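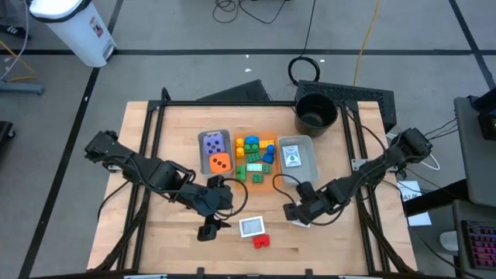 Sorting toys by type is an old habit in toy lending, and Qiuyue Wan has spent most of her working life on the details of it. She runs the sorting room at Grenach, a toy library in Itcombe that lends to playgroups and families. Her method depends on small open containers kept in a row, one class of object to each. Large foam dice go in a gray bin. Chunky building blocks go in a translucent orange tray next to it, and boxed or carded items go in a second gray bin to the right. "The order matters more than the containers," she says. "If blocks are always in the middle, your hand goes to the middle."

Wan arrived at the system by way of a failure. When she started, Grenach kept its stock in deep lidded tubs, 40 of them, labeled by age group. Sets came back mixed, and staff put them away mixed. An inventory taken one August listed 395 loose parts that could not be matched to a set. "A deep tub hides its own contents," she says. "You find the problem when a family opens it at home."

The shallow containers were a compromise on volume. They hold less, and they have to be emptied into storage more often. What they offer is a clear view from above. Wan prefers translucent plastic for blocks and will accept an opaque bin for anything large enough to be seen over the side. Dice fall into that second group. So do foam balls, which she keeps elsewhere.

Haoran Song, who handles repairs and joined Grenach from the furniture maker Grastum, takes a different position on some points. He would sort blocks by color before returning them to a set. Wan does not. "Color is what the child sorts by," she says. "We sort by connector. A yellow block and a green block that fit together belong together."

Song concedes the point for complete sets, but he keeps color as a second check. "When I am short one piece, I need to know which one," he says. "Green is the usual trouble. There are several greens, pale ones and dark ones, and they come from different batches." He compares doubtful pieces under daylight before noon, a practice Wan calls slow and does not discourage.
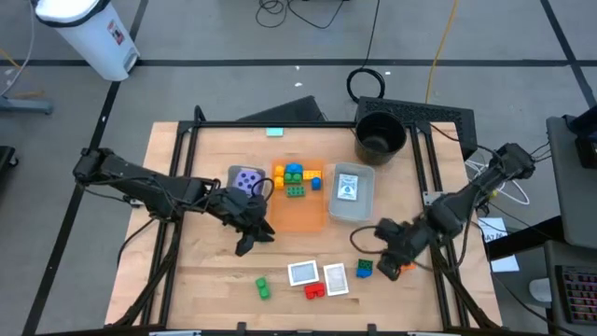 Blocks in the orange tray, with other pieces and two cards on the tabletop.

On the question of the work surface, the two agree. Both want plain light wood, with no cloth or mat. Song says small parts catch in fabric, and that a block with studs will drag a mat along with it. Wan adds that cards are easier to pick up when they can be slid to an edge.

Cards are the weak part of the method by her own account. They bend, and they slip under other things. Her rule is that a card lying on the table is dealt with before any block. "Blocks can wait on the table all afternoon," she says. "A card gets a cup put on it."

A full sorting session at Grenach covers 46 sets and takes over 87 minutes with two people. Wan has no plan to shorten it. The next change is to the labels, which Song wants moved from the front of each container to the rim, where they can be read from a standing position. Wan has agreed to try it on the gray bins first.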